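The Quiet Channel

In February the makers of Plakden sent a letter to all the people who still had an account. It was a short letter. The site would close for some time, they wrote, and when it opened again it would be better. I read it in the tram on the way to work, and I read it again in the evening, because I did not believe that it was for me.

You must understand that I had a program on Plakden. Every week I recorded two voices, mine and my brother's, and we talked about the old radio plays from our childhood. We sat in the kitchen with one microphone between the cups. At our best time we had 100 listeners. My brother always wanted to know from which towns they came, and I read him the names slowly, like the names of the stations on a long railway.

Then my brother moved to Gistport for the work at the harbor, and we recorded over the telephone, and the sound was bad. After that we recorded less. After that we did not record. I never closed the channel. I paid the small fee each month, the way one pays for the electricity in a room where the lamp is still hanging.

When the letter came, I called him.

"They will delete us," I said.

"They will improve us," he said. He was eating something. "Did you make the copies?"

I had not made the copies. All our programs were on Plakden and nowhere else. I went to the page where it was possible to download them, and the page told me to wait. I waited until I heard the neighbors go to bed. In the morning there were three files on my computer, and the other ones were still coming, with a small green line that moved only when I did not look at it.

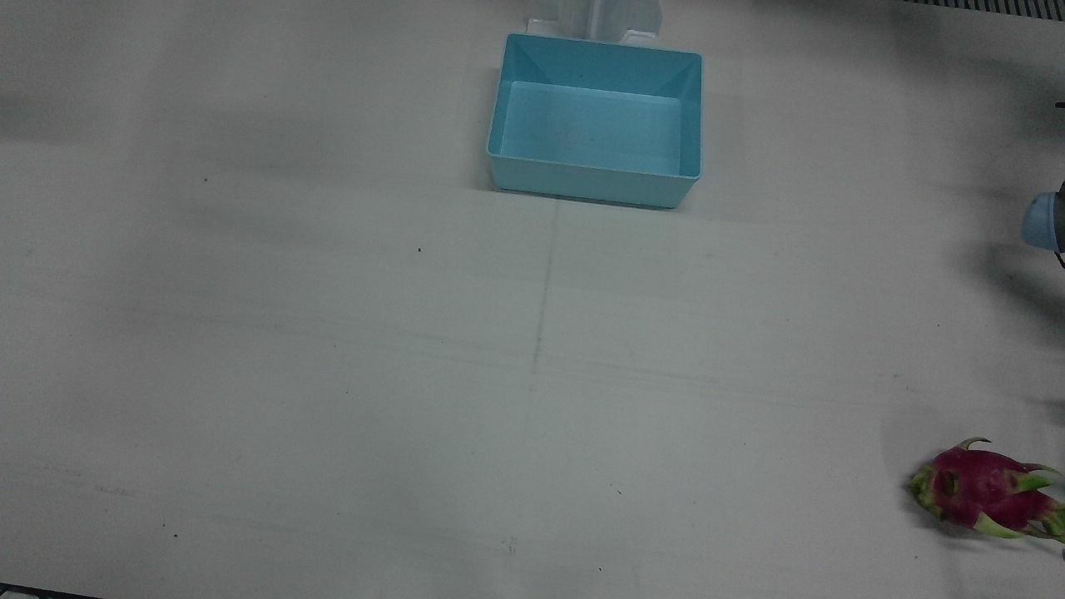
Let them go, my brother wrote to me that night, they were only two men talking, and anyone who wanted to hear us has heard us already.

I did not answer him. I opened one of the three files. It was from our first winter, and it began in the middle of a sentence, as our programs often did, since I was always late with the button. My brother was explaining how they made the sound of horses in the old studio. He explained it wrong. In the recording I said nothing, but now I could hear that I was smiling. I do not know how a person can hear this, but I heard it.

At work I told a woman from the next desk. She said that everybody was moving to Clatora, and that on Clatora it took 10 minutes to begin. She showed me on her telephone. It had a round orange button and a place for a picture of your face. I thanked her. I asked if it could take old programs from another site, and she did not know, she had never had old programs.

The files continued to arrive for some days. I gave each one a name with its subject: the horses, the lighthouse play, the one in which the kettle is louder than both of us. I wrote to the people at Plakden to ask if the channel would keep its address after the opening. They answered politely that they would tell me when they knew it themselves.

On Sunday I called my brother again. I put the telephone on the kitchen table, next to the microphone, and I moved the cups away.

"What do you want?" he said. "I am in the bath."

"The horses," I said. "You told it wrong. Tell it again."

I heard the water, and then I heard him close the tap. I pressed the button, late, and he was already talking.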